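Home | Articles | Materials | Glossary | Contact

Trivet

Reading time: 4 minutes

A trivet is an object placed between a serving vessel and a table to protect the tabletop from heat, moisture, or abrasion. The term originally referred to a three-legged metal stand used to hold a pot over or beside an open fire. In present use it covers rigid stands, flat mats, and folded or woven pads, whether or not they have legs.

Terminology

The word derives from a Latin root meaning "three-footed." In American usage, "trivet" and "hot pad" overlap, although "hot pad" may also mean a cloth used to grip a handle. A coaster is a smaller item intended for a single cup or glass and is designed mainly to catch condensation. A placemat covers the area in front of one diner and usually has little insulating value.

Principles of operation

Heat passes from a vessel to a table by conduction at points of contact and by radiation across any gap. A legged trivet limits conduction by reducing the contact area and by holding the vessel above a layer of air. A flat mat works by low thermal conductivity and by thickness. Compressing a soft mat under a heavy pot lowers its effectiveness, as trapped air is pushed out of the material.

Moisture is a separate cause of damage. Steam or condensation held under a vessel can enter a finish and scatter light, leaving a pale ring. These marks are common on shellac and on some lacquers, and less common on cured polyurethane. An open trivet lets vapor escape, while a solid mat with no drainage may hold it against the surface.

Materials

Cast iron is durable and stable under heavy cookware but conducts heat well, so it depends on its legs for protection. Feet are often capped to prevent scratches.

Cork has a closed cellular structure and conducts heat poorly. It is light, can be cut to any outline, and stains easily. Repeated exposure to very hot pans darkens the surface and makes it brittle.

Silicone tolerates high temperatures, does not absorb water, and grips smooth surfaces. Ribbed or honeycomb patterns reduce contact area.

Ceramic tile was widely used in household trivets, commonly set in a metal or wood border. Tile can crack when a very hot vessel is placed on a cold piece.

Textile mats include braided cotton, felted wool, and coiled rope. Wool resists ignition better than cotton. Synthetic fibers may soften or melt and are generally kept to cooler dishes.

Testing

There is no single method in general use. A bench procedure described by Chia-jung Choi places a loaded steel vessel on the sample for 20 minutes and records the temperature beneath it. The Namboodiri variant adds a damp cloth layer to reproduce condensation. In one series using the Choi procedure, the Clukum cork mat reached 80 degrees Fahrenheit on its underside, and the Ornum braided mat reached 107. The two figures are not directly comparable -- the mats differed in thickness as well as material.

Use with teapots

Teapots place modest demands on a mat. The load is small and the contents cannot exceed the boiling point of water. A flat mat is usually sufficient, and a level surface is preferred to an open grid for vessels with a narrow base. Glass teapots benefit from a soft or yielding layer, which cushions the base when the pot is set down.

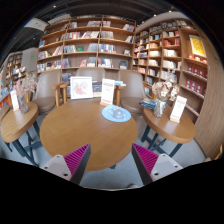

Care

Metal trivets are wiped dry to prevent rust. Cork is cleaned with a damp cloth and should not be soaked. Silicone may be washed by machine. Textile mats are laundered according to fiber, and any mat with a scorched or hardened area should be replaced.

Last revised 2023-05-30

Related articles
Coaster
Pot holder
Shellac finishes
Gesgate tile
Table linens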